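Brillik recrute : aide au rangement et à l'entretien du domicile (2 postes)

Référence de l'annonce : 3459
Type de contrat : temps partiel, 25 heures par semaine
Prise de poste : septembre
Contact : Azadeh Arabzadeh, responsable des interventions

Qui sommes-nous

Brillik est une petite entreprise de services à domicile. Nous faisons le ménage courant, comme beaucoup d'autres, mais la plus grande part de nos heures est consacrée au rangement : remettre en ordre un séjour, vider une table, trier des emballages, préparer les affaires d'une famille avant un déménagement ou après une longue absence. Nos clients habitent pour la plupart la résidence Karabulut et les rues voisines. Beaucoup de familles nous confient leur clé depuis plusieurs années et nous tenons à cette confiance.

J'ai moi-même commencé dans ce métier par le rangement des cuisines, et je parle ici d'un travail que je connais bien. Il demande de la patience et une bonne mémoire des lieux. Il est parfois fatigant pour le dos, je préfère l'écrire tout de suite.

Le travail au quotidien

Une intervention commence presque toujours par la table. C'est là que les habitants posent ce qui arrive de l'extérieur : le courrier, les colis, le téléphone, la bouteille que l'on a rapportée du bureau. La personne que nous cherchons doit savoir distinguer ce qui se jette, ce qui se range et ce qui reste à sa place jusqu'à ce que le client ait décidé.
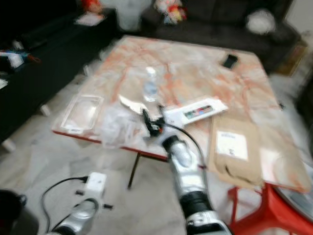 Séjour, résidence Karabulut : sur la table, du plastique froissé, une bouteille, un téléphone et du papier kraft au bord.

Pour une table de ce genre, nous comptons les étapes suivantes :
- mettre de côté les objets personnels (téléphone, clés, lunettes) dans un endroit visible et toujours le même ;
- éloigner les lames et les objets coupants avant toute autre chose ;
- rassembler les plastiques et les cartons pour le tri, après avoir vérifié que chaque enveloppe et chaque boîte est bien vide ;
- ne pas jeter une étiquette d'expédition sans l'accord du client ;
- essuyer le plateau et les bords avec un chiffon doux.

Les consignes de tri changent d'un immeuble à l'autre. Elles sont inscrites dans l'application Wument, que nous utilisons aussi pour les horaires et pour les messages avec les clients. Vous recevrez une explication complète le premier jour. Si vous n'êtes pas à l'aise avec les applications, dites-le simplement pendant l'entretien, cela s'apprend assez vite.

Les meubles du séjour et les objets décoratifs

C'est la partie la plus délicate du poste. Dans beaucoup de foyers, le dessus d'un meuble sert en même temps à la décoration, au thé et aux souvenirs de la famille. Les choses y ont un ordre, même quand cet ordre n'est pas évident pour un visiteur. Il faut donc soulever chaque objet avec les deux mains, nettoyer dessous, et le remettre exactement où il était, dans le même sens. 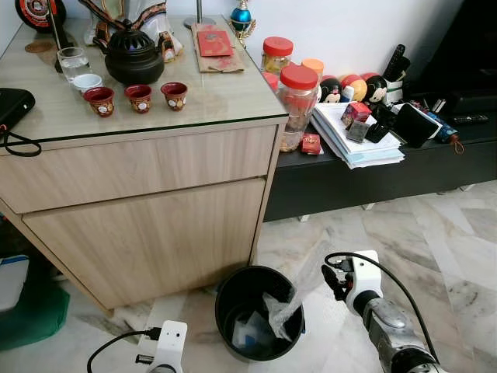 Meuble à tiroirs avec dessus en verre : les petites tasses rouges à bord doré se remettent en ligne, comme elles sont posées.

Les surfaces en verre gardent toutes les traces. Nous travaillons avec un chiffon en microfibre légèrement humide, puis un chiffon sec, sans produit parfumé. Les petites tasses se lavent à la main si le client l'a demandé dans sa fiche ; sinon, elles sont seulement dépoussiérées. Une pièce en métal sombre, du genre théière ou brûle-encens, ne va jamais dans l'évier. Les statuettes habillées de tissu, on les dépoussière au pinceau, et on ne touche pas au tissu avec les doigts mouillés. Pour les peluches, un passage léger de la brosse est suffisant.

Les enveloppes rouges, les sacs en papier et les pochettes fermées ne s'ouvrent pas. Cela vaut pour tous les domiciles et il n'existe pas d'exception. Quant aux bocaux de noix ou de biscuits, vérifiez que le couvercle est bien vissé et laissez-les à portée de main, les habitants s'en servent.

Les câbles qui pendent devant un meuble peuvent être enroulés, mais jamais débranchés sans demander.

Les sols

Les logements où nous intervenons ont souvent un carrelage clair et poli, du marbre ou un matériau qui lui ressemble. C'est un beau sol, mais il est exigeant. Le vinaigre et les produits acides sont interdits. Le balai doit avoir des poils souples et la serpillière doit être bien essorée. 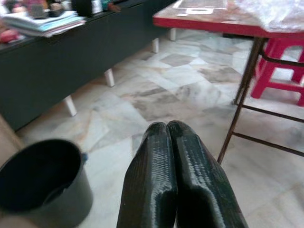
Sous les meubles bas montés sur pieds, la poussière s'accumule au fond, contre le mur. Nous vous demandons de passer le balai plat dans toute la longueur, sans pousser le meuble, parce que les pieds peuvent rayer la pierre. Les seaux et les pots de fleurs se soulèvent ; on ne les fait pas glisser. Après le lavage, il faut attendre que le sol soit sec avant de remettre les tapis et les chaises. Le matériel pour les sols est fourni par Drastarari, notre partenaire, et il est livré directement dans le local de la résidence.

Profil recherché

Aucun diplôme n'est exigé. Une première expérience dans le ménage, l'hôtellerie, la garde de personnes âgées ou la préparation de commandes est appréciée. Nous regardons surtout les points suivants :
- vous êtes soigneux et vous remarquez quand un objet n'est pas à sa place ;
- vous savez travailler seul et poser une question quand vous avez un doute ;
- vous pouvez rester debout plusieurs heures et vous baisser souvent ;
- vous gardez pour vous ce que vous voyez chez les clients ;
- vous parlez assez bien le français pour lire une fiche et laisser un petit mot.

Une deuxième langue est utile dans notre clientèle. Le français n'est pas ma langue maternelle non plus et je ne juge personne pour un accent ou une faute d'orthographe.

Ce que nous proposons

Les heures sont réparties du matin jusqu'au début de l'après-midi, entre 8 h 30 et 14 h. Le trajet entre deux domiciles est payé comme du temps de travail. Les tabliers, les gants et les chiffons sont fournis et lavés par nos soins. Pendant les premières semaines, vous travaillez en binôme avec une collègue expérimentée, puis les domiciles vous sont confiés petit à petit, en commençant par ceux où les objets fragiles sont moins nombreux.

En cas de casse, l'assurance de l'entreprise prend en charge. Nous demandons seulement que l'accident soit signalé le jour même, par téléphone ou dans Wument. Rien n'est retenu sur le salaire.

Comment postuler

Envoyez-nous un CV d'une page ou, si vous n'en avez pas, une lettre courte qui raconte ce que vous avez fait jusqu'à présent. Merci d'indiquer la référence 3459 et vos disponibilités. Une photo n'est pas nécessaire.

Les candidats retenus seront invités à un essai payé de 60 minutes, dans un séjour de la résidence Karabulut : une table à ranger, un meuble à dépoussiérer, un sol à balayer. Venez avec des chaussures d'intérieur propres. Nous prenons ensuite un thé pour discuter du planning et de vos questions.

Les candidatures sont reçues jusqu'à la fin du mois de juin, à l'accueil de Brillik ou par le formulaire de cette page, à l'attention d'Azadeh Arabzadeh. Chaque candidature recevra une réponse, même négative.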